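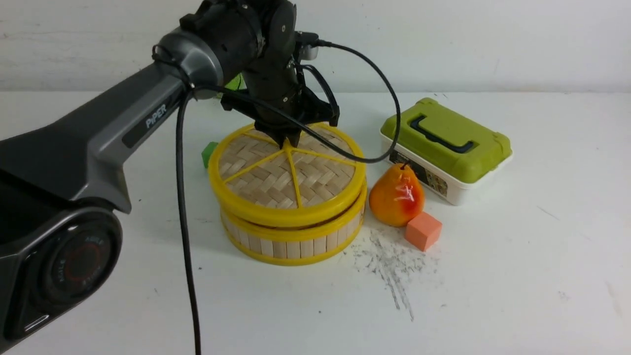
Bamboo steamer with yellow rims, white tabletop.

Print this thread | E-mail this thread

Back cover copy: how much plot is too much?
26 April 2019 - posted by Birdie Pruitt
Last updated: Friday evening

birdiepruitt wrote:
My second mystery, Geltness, comes out in June from Skollo and I have been handed the back cover copy for approval. It gives away the body in the boathouse. The body in the boathouse is on page 140. My editor says readers need "a reason to pick it up," and that a retired ferry captain cleaning out his brother's house doesn't qualify. I thought he was quite a good reason. I spent three years on him.

I wrote my own version, which she called "atmospheric." Those of you who have published will know what that means.

Do I fight this or sign off and go lie down?

wardk wrote:
Sign off and go lie down.

It's a mystery. People assume there will be a body. If you hide it they'll think you forgot to put one in.

n_pacheco wrote:
Disagree with Ward, as is traditional. There's a big difference between "someone is dead" and "the someone is in the boathouse." Tell them there's a death and keep the location. I read a thriller last winter where the jacket gave me everything up to the halfway mark, and I spent two evenings waiting for the book to catch up with its own cover.

wardk wrote:
And yet you finished it. And bought it. The jacket did its job.

n_pacheco wrote:
I borrowed it from the library, Ward.

omolara_a wrote:
Birdie, can you post both versions? Hard to take sides over copy we haven't seen, although I see it hasn't slowed anyone down.

birdiepruitt wrote:
Theirs: "When Captain Amos Vell finds a corpse in his late brother's boathouse, he has six days to learn what the family has been hiding - before the tide takes the evidence."

Mine: "The house at Geltness had been shut up since spring. Amos Vell meant to stay a week."

I should add that the tide does not take any evidence at any point in the book. There's one scene with a tide in it and it's going out.

omolara_a wrote:
OK, I like yours as a first line of something. As back cover copy it could be about a man repainting a kitchen.

Theirs is a bit loud, but I'd know which shelf to look on. I would fight over the tide and let the corpse go. You only get so many arguments with a small press and you may want one later for the cover font.

dirceu.p wrote:
I had this same fight over my first one, set in Guimarães. The publisher's copy said "a city of secrets." I objected that it is mostly a city of stairs. I lost. At the launch a woman told me she bought the book because she loves a city of secrets, so I have kept quiet since.

What I would do is try both on your newsletter people. I use Stovari, and it lets you send one subject line to half the list and a different one to the rest. Mine is just over 1,000 readers and even that told me something.

birdiepruitt wrote:
My newsletter has 7 subscribers and 2 of them are me.

wardk wrote:
Then it's going to be close.

n_pacheco wrote:
Can I offer a compromise? "Amos Vell meant to stay a week at Geltness. Then he opened the boathouse." You get your captain, she gets her boathouse, and the reader can work out it wasn't kayaks.

omolara_a wrote:
Oh, that's good. Send that.

wardk wrote:
It's fine. I'd still put "corpse" in. People search for "corpse."

dirceu.p wrote:
Who searches for "corpse"?

wardk wrote:
Mystery readers. Me.

birdiepruitt wrote:
Nayara, I'm stealing that, with thanks. I sent it over with a polite note about the tide. She's already answered: she loves it, and could we add "before it's too late" at the end.

n_pacheco wrote:
Too late for what?

birdiepruitt wrote:
I asked. She's checking with marketing.

Print this thread | E-mail this thread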